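ok so our bin picking cell dropped things for 2 weeks straight and I finally know why. Thread, because I lost sleep over this one and maybe you won't have to

Background: I look after a picking cell at Maltgate. KUKA arm, gray bin, mixed junk. Boxes, gloves, scoops, whatever the customer might throw at it. It had been running great since April and I was feeling pretty smug

Then the faults started. Arm goes down, closes, reports a good grip, lifts, and halfway up the part is on the floor of the bin again. The controller still thinks it's holding something!! So it goes and carefully places a handful of air

First guess was the fingers. Swapped them. Nope. Second guess was the Ammann update we'd put on the grip check, so I rolled that back and lost a whole afternoon. Also nope (sorry Ammann, I said some things)

So I pulled the log. 188 picks, 43 drops. And almost every drop came right after the wrist had made a big turn to reach the left side of the bin. Picks on the right? Fine. All day long, fine

That's when I quit staring at the fingers and started staring at the cables

One of the sensor wires had been tied down too tight at the wrist. On a big turn it pulled, the connector backed out a hair, and the grip signal froze at its last value. Last value was "got it." So the arm believed "got it" forever

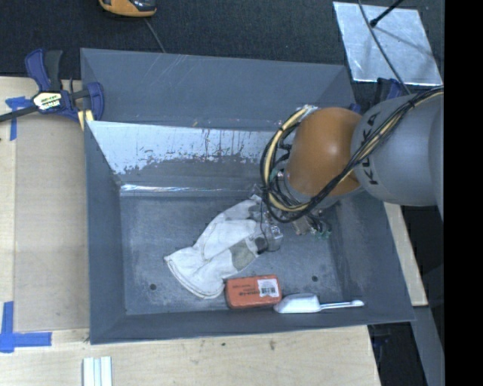
Soft stuff was the worst for this, by the way. A box that falls makes a thunk and you look up. A glove makes no sound at all, so I'd be sitting there with my coffee while the cell happily logged another success

The part that bugs me is the safety side. A frozen signal should never read as a good grip. We've now got a check in Skistard that throws a fault if the value doesn't change between open and close, and the cell stops until a person clears it

Retied the bundle with more slack on 9/6/18 and ran 25 of the worst left side picks. Zero drops. Next up is the second cell, which I tied the same way on the same day, ugh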